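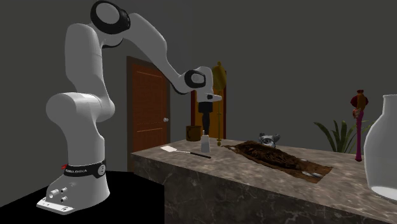
Apr 16, 2024 – Heading from corners, Trurnelov build 26. The claim going around the office is that the new strength rating finally matters in the air, and that big strikers now win balls they used to lose. I don't believe it yet. Kojo Frimpong put it in the patch note draft after one evening of playing as Turness, whose center forward, Antoniadis, is rated 80 for strength and not much for anything else. My guess is that what he noticed is reach. Antoniadis is the tallest model in the squad, so his head gets to places the center backs' heads don't, and strength may have no say in it at all.

Setup. Same corner, same taker, same delivery, replayed from a saved match against Manadberg. Weather off, crowd off, fatigue off. Set piece routine left on default for both sides. I put the marking on man to man so the same center back picks him up each time, though in practice the zonal guy at the near post wanders over anyway. Saved as corner_manad_b. The version without the b has the wrong goalkeeper in it, please stop loading that one.

First pass: ran it with Antoniadis as shipped, then with strength dropped to 12 and nothing else touched. A striker that weak ought to get bullied off the ball by anyone with a pulse. He didn't. He got moved a bit more while waiting for the kick, there's a shove animation that plays early and he gives up half a step. By the time the ball came in he was back where he started. He still rose above the marker and he still met it with his forehead. I watched the replays side by side with Loukia Galanis and neither of us could say which was which without looking at the file name.

Second pass: strength back up, height cut to match the marker's. Very different. He got under the ball, or didn't jump at all, and on several of them the marker cleared it with no contest. That is what I'd expect if height picks the winner and strength only decides what the shoving looks like.

Kojo's objection, which is fair, is that I'm testing the corner and he was talking about long balls from the keeper. In open play there is more time for the two bodies to lean on each other before the ball drops, so strength has longer to work. Fine. Tried it with goal kicks. There was some effect, I'll admit that much. Weak Antoniadis got backed away from the landing spot more often, and when he did win it the flick-on went nowhere useful. I am not ready to call it a fix though. The goal kick doesn't land in the same place each time even with the seed locked, and I don't know why, and until I do I wouldn't trust any difference that comes out of it, including the one that helps my side of the argument.

Also not sure the seed lock is locking. Loukia says it resets when the replay camera changes. She saw this in February with penalties and wrote it up, and the ticket was closed as can't reproduce. Asked her to reopen it.

Looked at the duel code for a while after lunch. Strength goes in at the start of the jostle, gets multiplied by balance, then is passed to the jump check with a weight that was set to 2 in the old build and is still set to 2 in this one. So whatever changed, it wasn't that line. The notes say "reworked aerial duels". What I can find reworked is the animation blend, which looks a lot better, and the sound. The thud when two players collide is louder. I would not rule out that people hear the thud and decide the big man is stronger. I've been fooled by sound before, on the tackles.

The other thing is the forum thread, over 80 posts when I last looked, mostly Turness fans who want Antoniadis bumped up overall because he "feels unplayable". He scores against them because they keep marking him with a short fullback. If we raise his overall on the back of that, we'll be lowering it again by next season and getting the opposite thread.

Told Kojo I want the line about strength out of the patch notes for now. He'd like to keep it with "improved" in place of "reworked", which says even less. Left it with him.

To do:
– find out why the goal kick drifts with a locked seed
– repeat the corner with a different striker, same height as Antoniadis, low strength from the start, so I'm not relying on an edited player
– try the jump check weight at 12 just to see if anything breaks. If strength is hooked up at all, that should be ugly
– Loukia to check whether the marker's strength is being read, or only the attacker's
– swap the thud back to the old sound and let Kojo play a half without telling him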